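Subject: Re: [workshop-robotics] Enclosure and rail for the two-arm bench

On behalf of the Sfeir Shared Workshop, I thank Ms. Yammine for her inquiry. Her message is quoted in the relevant part, and our response follows.

Hiba Yammine wrote:
> We are planning a similar bench at Skakia and would be
> grateful for guidance on two matters. First, are both arms
> mounted to a single rail, or does each have its own base?
> Second, did the group settle on plain walls or patterned ones?
> The February notes mention both. Our budget for the frame
> is 200 and we would prefer to buy the extrusion only once.

With regard to the first matter, both arms share one aluminum rail, with a shoulder at either end. An earlier arrangement with separate bases was withdrawn after Mr. Fabbri found that the distance between the arms shifted whenever the bench was moved. The extrusion was ordered at 2000 mm and cut down in the workshop.

With regard to the second, the group adopted patterned walls. The plaid paper is mounted on three sides, and the top is left open. Plain white panels remain in storage and may be borrowed by members on request. 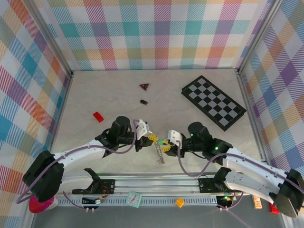 Sfeir, February

Current work concerns small items passed or held close to the midpoint between the grippers, including the green piece and the thin chain. The checkerboard mat stays on the floor of the enclosure during these sessions. Cables are run along the links of each arm, and members are asked to leave enough slack at the wrist before tightening any tie.

Ms. Dabbas has recorded 468 trials to date. The log is kept at the workshop and may be consulted there. Members wishing to use the bench should write to Ms. Ghanem, stating the hours required. Sessions may run up to 6 hours and must end by 9:00 p.m.

The cut list for the frame will be sent to this list once Mr. Dressler has checked the corner posts against the drawing. Skakia is advised to delay its order until then.

Respectfully,
Evaristo Fabbri
for the Sfeir Shared Workshop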